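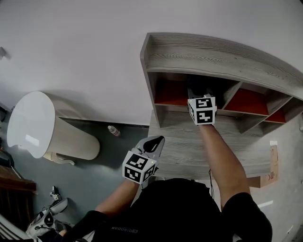
skerkard-shelf

Handheld gripper trials, shelf reaching. 958 episodes, two grippers per operator, marker cube on each.

Compares two finger sets: Wurolell (curved, padded) and Plaltora (straight). Log files do not record which set was fitted before session 8; see fingers.csv.

Known problems
- Cube pose drops out deep in the compartments. Gaps over 11 samples are left unfilled.
- Session 3 has no left-hand data.

Contact: Tove Thorlacius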